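Une journée entre parenthèses

Dimanche, je suis allée à la rencontre organisée par l'association Grivenia sur les retraites des intermittentes du spectacle, et j'en suis revenue avec un carnet plein et les pieds gelés (la salle était superbe, mais alors, quel courant d'air !). Nous étions 70, surtout des costumières, des scriptes et des maquilleuses, et l'on a parlé de ces trous de carrière qui s'accumulent sans bruit, un congé maternité par-ci, une tournée annulée par-là.

Une monteuse nous a lu son relevé à voix haute : 912 euros par mois, après toute une vie en salle de montage. J'avoue que j'ai eu la gorge serrée. 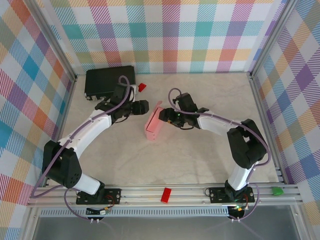

Ce que j'ai noté pour vous

D'abord, gardez vos bulletins de paie, tous, même ceux du petit cachet de 200 euros que vous aviez oublié. Ensuite, demandez votre relevé de carrière avant 50 ans, les corrections prennent un temps fou. L'atelier Karnari reprend en janvier, le soir à 19 heures, et j'y serai avec ma grosse boîte à chaussures pleine de papiers !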